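Home | Guides | Firmware | Support

December 25, 2025 — Heledd Jarman

Pairing the Lasance handset

1. Charge the handset to full.
2. Hold the side key until the light blinks. 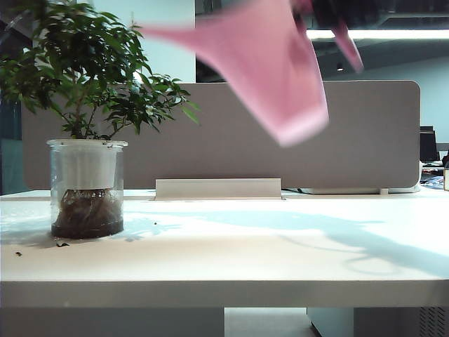
3. Open Morkier on your computer and enter code 782.

Note: Pairing stops after 300 seconds. 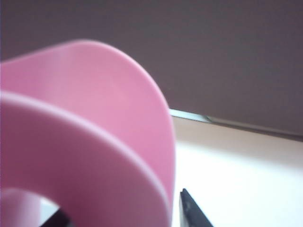

Firmware updates load over the cable only. Keep the cable in until the handset restarts. Set an alert color under Display — a pale pink like the curved plastic here is hard to read outdoors.

Last updated: February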